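Home Data Cards Docs Changelog Contact

# Skondiria Staff Kitchen Set

March 2025, maintained by Walid Sleiman

Skondiria is a set of 196 recorded sessions of a robot arm at work in a staff kitchen. We started it at the Narnside office because the kitchen was the one place where everybody's jobs overlapped — and where everybody had an opinion about who should be doing them!

## Why a kitchen

Small chores eat into a working day. Someone on the front desk at Narnside was losing 900 minutes a month to wiping, putting away and setting out for meetings. She now spends that time on bookings, the part of the job she asked for, and she also decides which chores the arm gets next.
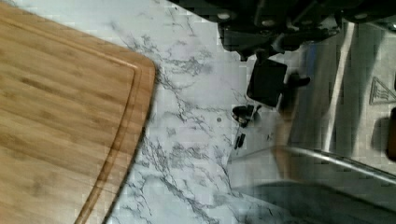 Chores on a shared worktop are harder than they sound, and that is what makes them so much fun to work on. Small items end up in narrow places. The wrist view is the one to study for this: a little black object and two short stick-like pieces lie on the marble pattern between the bamboo board and a steel appliance with a hot-surface warning on it. People reach into gaps like that without a thought. An arm has to be taught, and the teaching is done by the staff themselves.

## What changed for people

Five colleagues trained as operators, none of them engineers. They wrote the first task list, threw half of it out in May and wrote a better one. Cleaning hours were kept as they were, by agreement with the Khasawneh team who run the building. 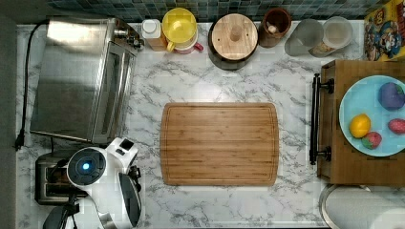

The biggest surprise was how much talking it caused. Where do things live? Who moves them? We now have an agreed layout, and new starters get it on their first day along with their door pass.

## Contents

- 196 sessions, 2066 clips
- Wrist and overhead views
- Operator notes in plain text, spelling left alone
- Layout checks, read with the Vorkex viewer 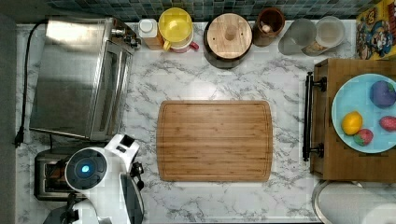
*Overhead view: board clear in the middle, arm at lower left, toy fruit on the blue plate.*

## Known gaps

Some wrist clips are blurred or blocky. Notes from the earliest sessions are thin. If you spot a wrong label, please send it to Walid with the clip number — he loves getting them.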